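Skorgate opens kitchen workshop where people teach robots by hand

A company that builds cleaning robots for small hotels has opened a workshop in Flanumcombe where local people are paid to show machines how to do household chores.

Skorgate, which moved to the town from rented offices on the coast, has fitted out the ground floor of a former carpet showroom with sinks, counters, cabinets and shower stalls. People who work there hold a pair of grippers, one in each hand, and go through everyday jobs such as wiping out a basin, hanging up a towel or putting mugs back on a shelf. The movements are recorded and later used to train a two-armed robot the company calls Rinska.

The workshop has been running since November. In that time it has recorded 3103 demonstrations, the company said in a statement. Most of them last less than a minute.

Skorgate used to do all of its teaching by remote control. An operator sat at a desk with two levers and a screen and steered the robot's arms from the next room. The company said the method worked well for slow tasks but tired people out quickly, and that operators had trouble judging how hard the robot was pressing on a surface. A single good recording of a sink being cleaned could take most of a morning.

With the handheld grippers, the robot does not have to be in the room at all. The person does the job at close to normal speed, using the same kind of jaws the robot will use. Printed square patterns on the grippers let the software work out where each hand is and which way it is turned.

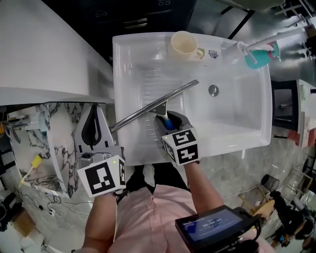
Sink cleaning is one of the first jobs on the list. It sounds simple, but the company said it has been among the hardest to teach. A tool has to be held at a steady angle, the pressure has to change where the basin curves, and the drain gets in the way. White basins are a further problem, as glare from the ceiling lights can hide the edges from the cameras.

New workers get two days of training before their recordings are kept. They are told to move smoothly, to keep both grippers in view and to start over if they drop something. Mistakes are not always thrown out. Skorgate said it saves a share of the recordings in which a tool slips and the person recovers, so that the robot has a chance to learn how to get back on track.

The remote control desks have not gone away. Once Rinska has been trained on a batch of recordings, it tries the task by itself while an operator watches. If it gets stuck, the operator takes over the arms, finishes the job and hands control back. Those takeovers are recorded too, and added to the next round of training.

The company is now working its way through a list of 194 tasks drawn up with hotel cleaning staff. Bathroom and kitchen jobs come first. Bed making is near the bottom, and there is no date for it. Several of the staff who helped with the list asked for mirrors to be moved up, and that change has been made.

Money for the workshop came partly from Vasconcelos, an equipment supplier that also makes the jaws and finger pads used on the grippers. The supplier will have the right to sell the handheld sets to other companies starting next year. Neither company would say how much was invested or what a set will cost.

Workers are paid by the hour and not by the number of recordings, after an early trial in which people rushed. Shifts last four hours, with a break in the middle, and the grippers are put down for ten minutes after each block of recordings. The company said sore wrists were the most common complaint during the first weeks and that a lighter handle has since been issued.

Faces are blurred before recordings are stored, according to the statement, and sound is not kept. Workers can ask for any of their sessions to be deleted for up to a month.

A first trial of Rinska outside the workshop is planned at two guest houses in the area. The robot will clean bathroom sinks and counters in empty rooms, with a member of the company's staff present and an operator on call at the remote desk. Guests will be told at check-in and can choose to have their rooms cleaned in the usual way.

The workshop will be open to the public on Sunday from 10 a.m. Visitors will be able to try the grippers on a spare sink, and applications for the next group of shifts will be taken at the front desk.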